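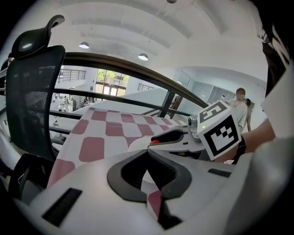

Frequently asked questions, Skultholm Student Robotics Club

We get the same questions by email each term, so Laimutė and I have put the answers on one page. If your question is missing, please write to the club address or ask at the desk when you arrive. Last updated 2021-09-28.

Who can join the club?

Any student who is enrolled at Skultholm, full time or part time, from any program. You do not need to study engineering. Last year we had members from nursing, from graphic design and one from the theatre program, and they did good work. High school students can come to the open evenings but they can not yet be members, for insurance reasons.

Do I need to know programming?

No. It helps for the software group, but the people who record demonstrations need steady hands and patience more than code. If you want to learn Python, there is a beginner session in the first month and the notes stay on the club drive.

What is the club working on this year?

The main project has the name Mement. We are teaching a small arm to handle cloth: to flatten it, to fold it once, and later to fold it twice. Cloth is difficult for robots because it has a different shape each time you put it down. Members do the task by hand with a hand-held gripper, the recording goes to the computer, and the software group trains a model from it. The arm itself stays in the locked lab and you need the safety talk before you go near it.

How many recordings do you need?

Our target for the one-fold task is 1000 good recordings before the winter break. In July we had 175, and some of these were later thrown out. Please don't be discouraged if yours is thrown out too. It happens to everybody in the beginning.

What makes a recording good?

Move slower than you think is natural. Start with the gripper open and finish with the gripper open. Keep the cube marker on the gripper clean and don't cover it with your fingers or your sleeve, or the software will lose where the gripper is. If you drop the cloth you may pick it up and continue, but say so in the log. We keep some of these on purpose, so the model can learn to recover.

Why always cloths with patterns?

We do not use patterned ones always, but we like them for the first set. On a checkered cloth it is easy for a person to see, when reviewing, if the fold is straight. Plain cloths come after. If you have an old tablecloth or tea towel at home that you don't need, please wash it and bring it. Very fluffy towels are not useful to us at this stage.

When and where do you meet?

Tuesday and Thursday from five o'clock, on the upper level of the Zustov building. Take the stairs by the main entrance and keep to the side with the railing until you see the sign. The elevator works too, but after six you need a student card for it. On open evenings somebody will wait downstairs.

Is there a fee?

Yes, $50 for the year, or $85 if you want to take part in the competition trip as well. The larger amount covers the bus and the entry, but not your meals. If the fee is a problem, talk with Laimutė Lepik in private. We have found a solution each time so far.

What competition is it?

The Urbonaitė Cup, which is for college clubs. There is a household category, and this is the one we enter. Each team gets a cloth it has not seen before and has three tries. Last time we came second from the bottom, mostly because our arm pulled the cloth off the table at the second try and then we ran out of time. The rules for this year are not all published. When they are, I will put the link on this page.

Can I borrow a gripper to take home?

Sorry, no. We have only a few and they must be calibrated again if somebody knocks them. You can book one for use in the building, for two hours at a time, on the sheet beside the cupboard. Put it back on the charger after. Please check the little light before you leave, to be sure that it is charging.

Will other people be seen in the recordings?

It can happen, as we work in a shared building. We use the recordings only for training inside the club. If we want to show one in public we blur the faces first. If you don't want to be recorded at all, tell us and we will give you a job in reviewing or in software.

Can I get course credit?

Sometimes. Two of the instructors accept club work as the practical part of their course, but you must ask them before the term starts and bring a letter from us. We need one week to write the letter.

Who do I contact?

Laimutė Lepik for membership and money. Normunds Org (me) for equipment, bookings and Mement. I answer emails in the evening, usually the same day.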